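4.2 Tidying the desk with two arms

I'll be upfront that the desk task was the one I least wanted to run. Our policy, which we call Olby, had done nicely on single-arm picking, and I rather hoped we could stop there. But a desk is where two arms start getting in each other's way, and that was the question we'd set ourselves in Section 1, so off we went.

We gathered 181 demonstrations for this task by teleoperation and kept the lot, including the clumsy ones (there are plenty, most of them mine). The objects are things you'd find on anybody's desk: a laptop, a mouse on its pad, a mesh organiser, a phone. We moved the small things about between runs and left the laptop alone. Olby was then trained for 3000 steps on the mixed set, with the Giter baseline given exactly the same data and the same number of steps. Figure 6 is from the desk set-up, with the left gripper over the black pad, right next to the folded flip phone, and the right one pointing towards the mesh basket. 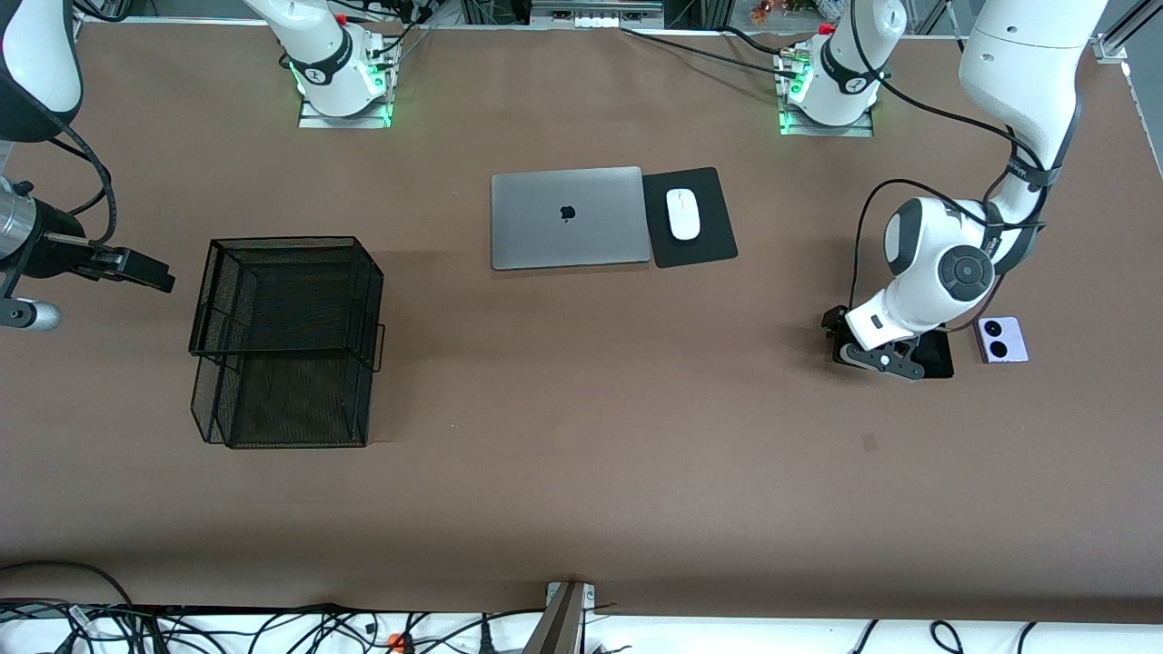 Figure 6. The desk task, fixed camera. Left and right are the robot's own, so the left arm is on the right of the picture.

Glykeria Balaskas, reading an early draft, asked why we hadn't simply let one arm wait while the other worked, as most people would, and whether the whole two-arm business was worth the bother. Fair question! We tried it. Taking turns is safe and very easy to train, and if all you care about is a tidy desk at the end then I'd probably tell you to do that. What it doesn't give you is any handing over between grippers, and handing over is what we wanted to study.

So both arms share one plan in Olby, and each one gets to see where the other is heading next. The look-ahead is 500 milliseconds. Shorter than that and the arms dithered near the middle of the table, each backing off and then coming in again at the same moment (we got quite fond of this, but it's no use to anyone). Longer, and they became too polite and left big gaps between moves. I'd love to say we found the value by theory. We found it by trying a few and watching.

The flat things were the hardest. A closed phone gives the fingers very little to get hold of, and Giter tended to push it along the table before closing. Olby did this too, only less often, and it usually came back for a second go. We haven't got a good explanation for the second go, as there's very little of it in the demonstrations. The ablations in Section 4.3 rule out the look-ahead as the cause, and the wrist cameras are next on my list.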